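The Week the Tablets Came to Luston 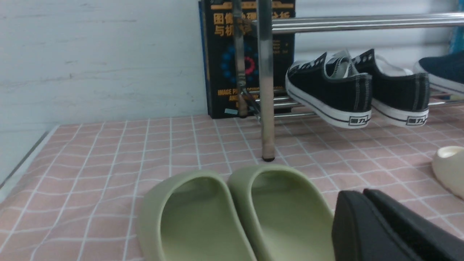
A black book behind the chrome rack, on the pink grid mat.

The school at Luston had one computer, and it lived in a cupboard, so you can imagine the noise when the van from Drumilberg pulled up in December with a crate of tablets on loan. We had them for seven days and not an hour longer, the driver told me, and then they were promised to Vurkach.

I had meant to begin with something sensible — spreadsheets, I think — but the children had found the animation app before I got my coat off, and by lunch there was a clay goat walking across my desk. It took 340 pictures to get that goat from the inkwell to the stapler, and he lost two legs on the way (we stuck them back on with chewing gum, which I pretended not to see).

On the last evening the parents came, and we hung a bedsheet over the blackboard and showed them the lot. My own mother sat in the front row in her good hat. When the goat reached the stapler she stood up and clapped, all by herself, and then she asked whether we could please run it again from the beginning.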